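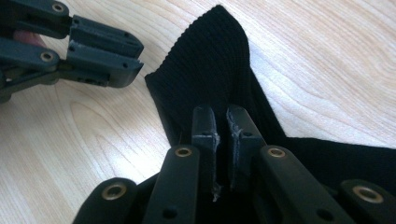
第4章 深色针织物的折叠(手持双夹爪)

4.1 开始之前

本章适用于 Sistgate 手持夹爪一对,配合 Londeo 折叠任务包使用。读者常问:机器现在会不会叠衣服?答案取决于您对“会”字有多宽容。T恤平铺,光线均匀,周围没有猫,成绩尚可。换成黑色罗纹针织,情况就比较接近您家里那位说“放着我来”然后走开的人。

因此目前仍由您手持夹爪把动作做一遍,机器负责学。学费由您出,主要以时间计。

4.2 准备台面

1. 清空桌面。浅色木桌最好,黑色织物放在黑色桌面上,连您自己也会找不到边。

2. 避开直射阳光,均匀的日光即可。桌面木纹不影响使用。

3. 检查夹爪指尖垫。罗纹针织爱掉毛,浅灰色的绒絮会挂在指垫内侧和夹缝里,在深灰色塑料上格外显眼。用软毛刷清理,勿用嘴吹,绒絮会飞回织物上,您将从第1步重来。

注意:连杆圆头处的铜色环圈不是装饰,也不是挂钥匙的地方。请勿上油。

4.3 折叠步骤

1. 将织物平铺,罗纹尽量顺直。卷边属于正常现象,不必与它较劲。

2. 一只夹爪从近身一侧伸入,指尖抵住织物,作为固定端。力度以织物不滑动为准。

3. 另一只夹爪从左侧接近翻起的一角。到达之前两片指垫保持微张,先对准,再前进。

4. 夹住折角。只夹一层。夹到两层时请松开重来,系统不会提醒您,它以为您是故意的。

5. 提起,翻过,放下。整个动作在3秒内完成最为理想。第一次做需要13秒也不丢人。

6. 两只夹爪同时松开,垂直退出。斜着退会把刚折好的部分一并带走,这一招机器学得特别快。

4.4 机器接手后的表现

Song 型控制器在出厂前看过838次折叠示范,对平整的棉布已颇有心得。针织物则另当别论:罗纹会拉伸,折边会回弹,黑色又吞掉了大部分阴影,控制器难以判断哪里是上层,哪里是下层。常见结果如下。

· 夹空。指尖在离折角不远处合拢,神态自信。
· 夹多。整件织物随之升起,像投降的旗子。
· 夹准但不放。请等待2秒,仍不放则按停止键。

警告:自动模式下请勿伸手帮忙整理折角。手持模式下手指应留在夹爪握持部位之后,不要伸进连杆之间。

4.5 关于期望值

Pratance 车间版用户请注意:同一套步骤也可用于擦机布的折叠归位,但布上不得沾油。指垫打滑之后,控制器会认为是布的问题,并反复向布证明这一点。

家用用户若打算周三晚上把一整筐衣物交给它,请先预留自己叠完的时间。袜子配对功能尚未开放,开放日期见更新说明,更新说明的发布日期另行通知。

4.6 收纳

使用完毕,将指垫合拢,清除残留绒絮后放回盒中。左右两只形状相同,放反无妨。清下来的绒絮不在保修范围内。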